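Ustbridge College
Household and Workplace Organisation, Level 2
Handout 8: Sorting by container

Purpose of this session

Students will practise sorting small household goods into fixed containers on a clear work surface. The exercise follows the February unit on labelling and should be read together with the storage chapter in the course reader. Students who missed that unit should collect the label sheets from the Miranda Room before attending.

Setting out the surface

Wipe the table and let it dry. Place the containers side by side, close enough to reach without stepping sideways, and leave a clear strip in front of them for goods that have not yet been assigned. Once the order of the containers has been agreed it stays the same until the end of the session. Moving a bin halfway through is the most frequent cause of misplaced items in the written record.

Colour is used as the first guide and size as the second. A wide tray suits flat or light goods that would be lost at the bottom of a deep bin. Upright goods, such as jars and bottles, should go where the sides will give them some support.

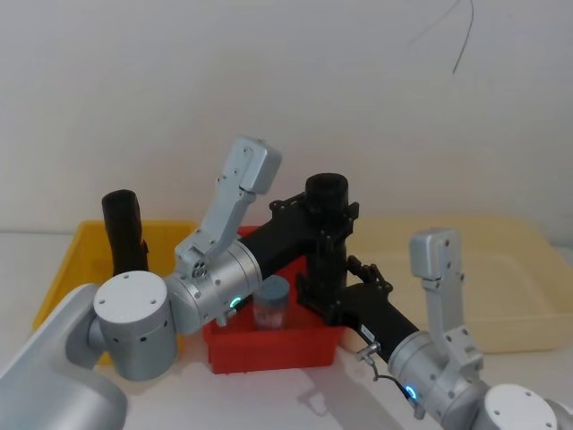
Fig. 1. Yellow bin, red bin and cream tray on a white table. A glass jar with a lid stands in the red bin.

Handling glass

Glass jars are placed one at a time, base down, with the lid on. They are not dropped or slid over the rim. A jar that has no lid is put to one side and entered on the sheet as incomplete – it is not to be matched with a spare lid during the session. Jars above 500 ml are left out of this exercise and are dealt with in Handout 14.

Clear glass can be hard to see against a pale surface. For this reason the Sotden list, used throughout the course, assigns jars to a strongly coloured container.

Keeping the record

Each pair completes one Drelus sheet. Enter the container first, then the item, then its condition (complete, incomplete or damaged). Do not use abbreviations. Corrections are made with a single line through the entry so that the first version can still be read.

Before the next session

Read page 127 of the course reader and bring the completed sheet. Pairs who did not finish may use the practice table during open hours, provided that the containers are returned to the shelf afterwards.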